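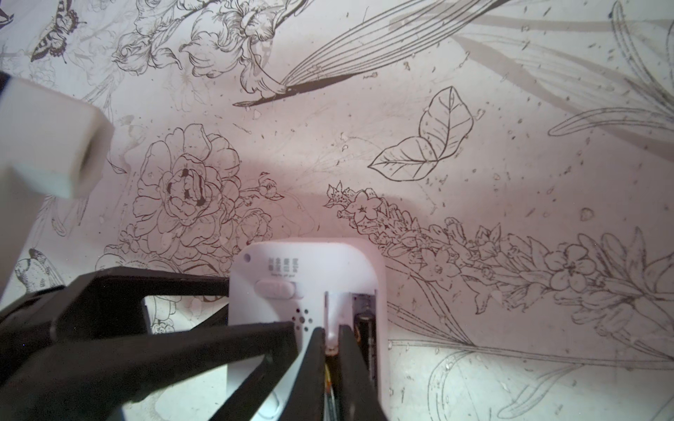 Kwame Sarpong
Product Manager, Gallery Display Equipment

Barinard Gallery Rail – Hanging and Display System for Exhibitions

The Barinard Gallery Rail is a wall-mounted hanging system for framed works, works on panel and glazed prints. It is made for museums, college galleries and commercial spaces that change their exhibitions several times a year and do not want to patch and repaint the wall after each one.

The rail is fixed once, at ceiling height or just below a cornice. Works hang from vertical rods or from steel cable, and all height adjustment is made at the hook. Once the rail is up, no further holes are drilled in the wall.

Rail

The rail is extruded aluminum with a single continuous channel. Hangers enter at any point along the length and turn a quarter to lock, so a work in the middle of a row can be taken out without moving those next to it. Supplied finishes are matte white and clear anodized. The white finish can be painted over with ordinary wall emulsion after a light sanding.

Joints between lengths are made with an internal splice plate and two set screws. Inside and outside corner pieces are sold separately. For curved walls, send a drawing with the radius marked before ordering. Curved lengths are rolled to order and cannot be returned.

Rods and cable

Rods are the better choice in public galleries. They do not sway when a visitor brushes against a frame, and the locking hook cannot be lifted without the key. Cable is lighter in appearance and easier to store, but it stretches slightly under the first load. Let heavy works hang for a day before the final leveling.

Both types use the same hanger at the top and can be mixed on one rail.

Plaren hook

The Plaren hook is the standard fitting for the system. It slides freely when the release is pressed and grips when the release is let go. A small grub screw at the back fixes it for the run of the show. The nose of the hook is nylon-faced to protect D-rings and wire.

An older version with a brass nose is still in use in many galleries. It fits the current rod but not the current cable. Replacement springs for the brass version remain in stock.

Specifications

Rail material: extruded aluminum
Rail finishes: matte white, clear anodized
Distance between wall fixings: 600 mm maximum
Load per hook: 14 kg
Load per meter of rail: 29 kg
Hooks per work: 2 minimum for any framed piece
Fixings: not included, select to suit wall type

The load figures apply to masonry and to stud walls with plywood backing. On plasterboard without backing, the limit is set by the wall anchor. Follow the anchor maker's figures and use the lower value.

Planning a hang

A rail system affects how a room is laid out. Vertical lines above each work are visible, most of all on dark walls and with large works on paper. If the hang is salon style, with works stacked in rows, two or three frames can share a pair of rods, provided the combined weight stays inside the hook and rail limits. Widths should match closely, or the upper frame will hide the rods while the lower one shows them.

Works deeper at the top than the bottom will tilt forward. Felt spacers on the lower corners correct most of this. For shadow boxes, use the Tsikata stand-off, a threaded bumper that sets the lower edge at a fixed distance from the wall.

Labels can be fixed to the wall in the usual way or clipped to the rod. Clipped labels sit proud of the surface and cast a shadow under steep track lighting – test one before printing the full set.

Lighting

The rail does not carry power. The Joltitz picture light mounts on a separate low-voltage track that runs parallel to the rail, with its own transformer. It should be installed by an electrician. Leave clearance between the two tracks so that hangers can still be turned by hand.

Maintenance

Check grub screws at each changeover. Wipe the channel with a dry cloth and do not use oil, as it will travel down the cable and can mark frames. Replace any cable that shows a broken strand or a kink.

Ordering

Rail is sold in full lengths and can be cut in the workshop for a small charge. A revised price list was issued in May. For site surveys and trade accounts, contact Ailbhe Gilmartin in the Barinard sales office and include a wall elevation with the heaviest work noted.

Page last updated 22/08/2025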